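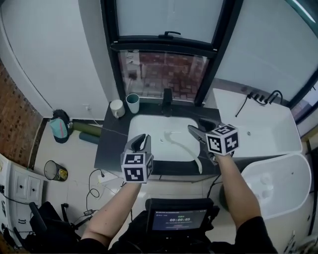

Sink 4, break room, dark stone counter with white basin. 

Ticket 337
Site: Tseng Building, second floor break room
Category: Plumbing / fixtures
Priority: Low
Status: Closed
Opened by: Nazma Herath
Assigned to: Ivars Navickas

Problem as reported
Basin drains slowly after the morning rush. Water stands above the drain and leaves small dark marks in the middle of the white bowl. Marks do not come off with a sponge and dish soap. Faucet works normally. No smell.

Log

Friday, 8:40 a.m. (Navickas)
Filled basin to a depth of 12 cm and timed the drain. 337 seconds to empty, no plug fitted. Same size basin on the first floor empties in 60. Trap opened over a bucket. Coffee grounds and a soft gray plug of soap residue removed. Trap washer flattened, replaced with Modine 4 from stock.

Friday, 9:15 a.m. (Navickas)
Repeat test: 94 seconds. Better, still slow. Pipe behind the trap not accessible without removing the cabinet back. Ran a hand snake 4 ft in. Some resistance, then clear. Repeat test: 60 seconds.

Friday, 9:30 a.m. (Navickas)
No drip at the trap after three full basins. Cabinet floor dried with paper towel and checked again after 12 minutes. Dry.

Friday, 10:05 a.m. (Herath)
Drain confirmed OK. Marks still present. Are they chips in the glaze? If so I need to put it on the Nedomex replacement list for January.

Friday, 10:50 a.m. (Navickas)
Fingernail test: surface smooth, no edge felt. Treated as deposit. Applied Tririne paste, left 12 minutes, rinsed. Marks lighter. Second application removed most of them. Replacement not needed.

Friday, 11:20 a.m. (Herath)
Accepted. Removed from the January list.

Resolution
Trap cleaned, washer replaced, line snaked. Basin cleaned with Tririne.

Notes for users
Coffee grounds go in the bin. Mugs and tumblers can stay on the back left corner by the window. Do not use steel wool on the bowl.

Parts: 1 washer, Modine 4
Labor: 2.5 h
Reopen if drain time goes over 120 seconds.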